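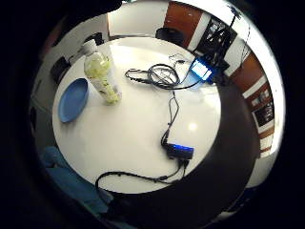 cornerflag_w wrote under my last post that a league can refuse a shirt sponsor even after the kit has been printed, so I would like to get this right before we order.

We are a men's amateur soccer team in Grallau. Zoster, a tile shop in town, has offered to pay $484 toward new shirts if its logo goes on the front. We already have Şimşekoğlu on the back from last season. They're a bakery and they paid $394, and the letter they signed says "shirt sponsor for two seasons." It doesn't say front or back, and it doesn't say they're the only one. We play a charity match against Penard at the end of February, and Zoster wants the logo on by then.

Can we have two sponsors on one shirt, and do we need to tell the bakery first? There is no contract with Zoster yet, just an email.

Posted by halfway_line, February 3, 2024

3 answers

oldgoalnets

Yes to both. Most amateur leagues allow a front and a back sponsor, but you have to register them. Look in your league handbook under "equipment" or "team colors." There's usually a form and a maximum size for each logo. In ours the front logo can't go over the size printed in the rules and the back one has to leave the number clear.

On the bakery, "shirt sponsor" with nothing else after it could be read either way. I would write to them before you say yes to Zoster. Tell them where their logo will stay, tell them who the other business is, and ask them to answer in writing. A tile shop and a bakery don't compete, so I doubt they will mind. If they do mind, you want to know now and not at the match.

Don't take the $484 until the league form comes back.
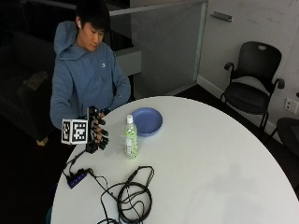

Seated at the round white table

kickoff_at_two

we had two on ours for years and no one ever said anything. just print them

penaltyspot65

I'd be careful with the answer above this one. Our league didn't say anything either until we reached a cup game, and the cup had its own rules. The referee let us play but we had a letter the week after and a $65 fine. It was the cup organizers who sent it and the league couldn't help.

That matters for your Penard match. A charity game may not be run by the league at all. Find out who is organizing it and ask them directly. Sometimes the event has its own main sponsor and the teams are asked to wear plain shirts or bibs for the full 90 minutes. If Zoster is paying mostly to be seen at that game, they should hear about it before they sign.

For the agreement itself, one page is enough. Put in the amount and the date it's due, where the logo goes and how big it is, how many seasons it covers, and who pays for replacement shirts. Say that another business may appear on the back. 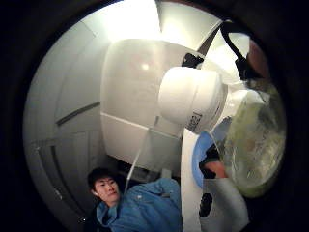
Also say what happens if the league turns the logo down. Ours says the sponsor gets the money back less whatever has been spent on printing, and both sides signed it without any argument. Get the artwork approved by email too. We once printed an old logo from a business card and had to redo the whole set at our own cost.

As for timing, the end of February is tight. Printers near us want two weeks from the day the artwork is approved. If the form isn't back by the middle of the month I would play Penard in last season's shirts and start Zoster with the next league game.

Comment from halfway_line

Thanks. I found the form, it was in the back of the handbook. Two sponsors are allowed. I've written to the bakery and am waiting to hear.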